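Cleaning out an old desktop computer

A desktop that sits on the floor for a few years pulls in a surprising amount of dust, lint and pet hair. The fans get louder, the case gets warmer, and sooner or later the machine starts shutting itself off in the middle of something. Most of this can be put right at the kitchen table or the workbench in an afternoon. These notes cover ordinary towers, the kind most households in Gresville seem to have at least one of.

Before you open it

Shut the computer down, switch off the power supply at the back and unplug the cord. Hold the power button in for a few seconds afterward to drain what is left. Take a phone picture of the back with all the cables in place before you pull them.

Work on a hard surface. Carpet builds up static, and small screws vanish into it. Touch bare metal on the case before you reach inside, and touch it again now and then while you work. A wool sweater is a poor choice for this job.

What to have on hand

A Phillips screwdriver, medium size
A can of compressed air or a small electric blower
A soft paintbrush that has never been in paint
Rubbing alcohol, 90 percent or better
Coffee filters or lint-free cloth
A tube of thermal paste
An egg carton or muffin tin for screws

Paper towels shed, so keep them for the outside of the case. The same goes for cotton balls.

Getting the dust out

Lay the tower on its side and take the side panel off. On most cases it is held by two screws at the back edge and slides toward you. Take the case outside for the worst of the dust if the weather is dry. Use short bursts of air and keep the can upright, or it will spit liquid. Hold each fan still with a finger while you blow it out – letting it spin freely can damage the bearing.

Brush the fins of the heat sink before you use the air. Lint packs down into a felt there and air alone will not shift it. Leave the power supply closed. Blow through its grille from the outside and go no further, even if it rattles.

Removing old thermal paste

If the cooler has to come off, the paste under it must be replaced. Old paste dries out and will not make good contact a second time. Run the computer for a few minutes before you start so the paste softens, then shut down and unplug again. Twist the cooler gently before lifting. If you pull straight up on a stuck cooler the processor can come with it.

Put alcohol on the filter and not on the board. Wipe from the outside toward the middle so you don't spread the paste over the small parts around the socket. Change to a clean piece often. For paste that has gone hard, lay a damp piece on it for 3 minutes and try again. Clean the bottom of the cooler the same way.

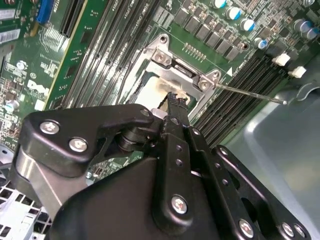
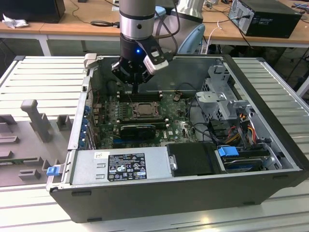

Motherboards in all three pictures are green; the color of the board makes no difference to the cleaning. 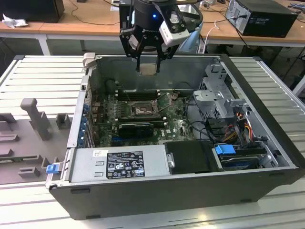

Gratidska Home Repair Club – Tips and Notes

Memory and cards

Memory sticks can be taken out and put back to cure a computer that beeps and won't start. Open the clips at the ends of the slot, lift the stick by its edges, and wipe the gold contacts with a dry lint-free cloth. A pencil eraser is often suggested for this, but it leaves crumbs. Line up the notch, press down on both ends until the clips close, and don't be shy about it.

Expansion cards have one screw at the bracket and usually a latch at the far end of the slot. Release the latch first. Chrysoula Karagiannis has a drawer of cards with broken connectors from people who didn't.

Putting on new paste

A dot the size of a small pea in the middle of the processor is enough. Set the cooler straight down and tighten the screws a little at a time, working corner to corner. If you have to lift it again, wipe everything clean and start over. Plug the fan lead back in before you close the case. This is the step most often forgotten.

Starting up again

Connect only the monitor, keyboard and power the first time. If the fans run and you get a picture, shut down, put the panel on and connect the rest. If nothing happens, check the switch on the power supply, then the memory.

Dust the outside vents once a month and raise the tower off the floor, even on a couple of boards. In a house with a shedding dog, open it up every June and again before the heating comes on.

Old parts should not go in the household trash. Bring them to the shelf by the back door, boxed or bagged, with any coin battery taken out first. Questions about this page go to Danai Petridis.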